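Kouris Planner - whole-body motion planning for two-arm mobile robots

Reading time: 2 min
Print this page | E-mail this page
12 shares

Hi, I'm Leen Jaber, and I look after the planner here at Flinden. If you've ever hand-tuned waypoints for a robot that has to get itself and both its arms through a bathroom door, you already know why I wanted this thing to exist!

Kouris takes a goal (a handle pose, a spot on a counter, a place to park the base) and gives you back one path for the base and both arms together. It plans against the same meshes your simulator uses, so tile, trim and door frames all count as things to stay away from.
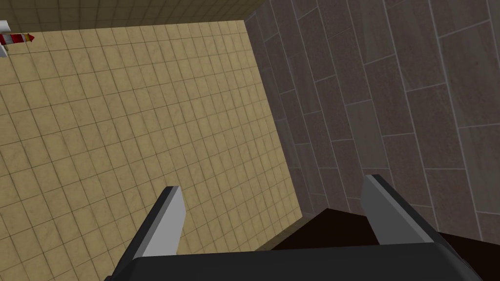

Gripper view in simulation, fingers open, tiled surfaces ahead.

The collision check runs at 200 Hz on an ordinary desktop, and you can turn it down if you're sharing the machine with rendering - I usually do. Tilted camera mounts are fine too. Put the mount angle in the robot file and the planner works in the base frame from then on. Doorways get their own cost term, which you can raise when you'd like both arms kept well clear of the frame.
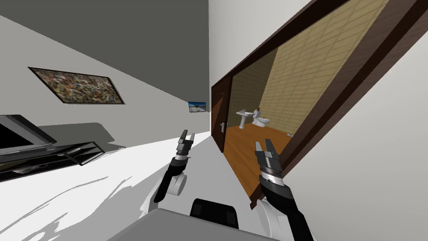 What you get

The planner itself, the Dokport bridge for your simulator, and a log viewer called Atgate that replays any plan step by step. There are 3,000 home layouts in the scene pack (bathrooms, hallways, the odd terrible closet). A license covers 2 workstations. Door handles come as ready-made goals: pick a leaf, pick an arm, and Kouris works out an approach while the other arm holds a safe pose.

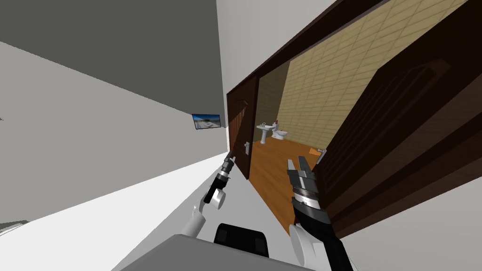 Ghazala Soomro: Does the approach get replanned if the door leaf moves partway through? We had to write our own for that in the February release.

Yes, it does now! Set replan_on_joint_change to true and throw your own version away.

2 comments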